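Kandumia Bench Cell: Questions We Get a Lot

Setup and upkeep for the two-arm pipetting cell at the Ferdale lab. We love this little machine, and we're glad so many of you want to run it!

Where do I start in the morning?
Wipe the tabletop, home both arms, and run the short warm-up routine. It takes 5 minutes and it's fun to watch (coffee helps).

Does the pipette stand have to sit in exactly the same spot?
Pretty close, yes. The arms reach for taught positions, so a stand that got bumped while you were cleaning will throw off the pickup. Slide it back to its marks and run the Rakent position check before loading anything.

How do I teach a new tube size?
Put the arm in hand-guide mode, bring the fingers in around the tube, and close them slowly. Save that width under a new name, then try a lift with plain colored water. Please don't teach with real samples! 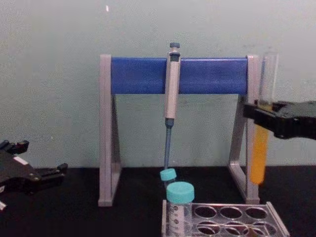
Once the lift looks good, repeat it at low speed with the rack and stand in their normal places. What you're checking is clearance on the way in and on the way out. Tall tubes need a higher travel path, and that setting lives on the same page as the grip width.

How often do the finger pads get changed?
Every 323 cycles on the Nnaji fingers, or sooner if they look shiny. Pads go on dry, with no glue. Redo the grip width afterward, as new pads are a bit thicker.

My tube slips or tilts. Is the gripper broken?
Probably not! Clean the pads with alcohol, let them dry, and try again. If it still slips after 2 tries, swap the pads.

What does error 1476 mean?
One arm stopped short of its target. Press pause, look for anything in its path, clear it, and home that arm only. If the error comes right back, leave the cell paused and write it in the log.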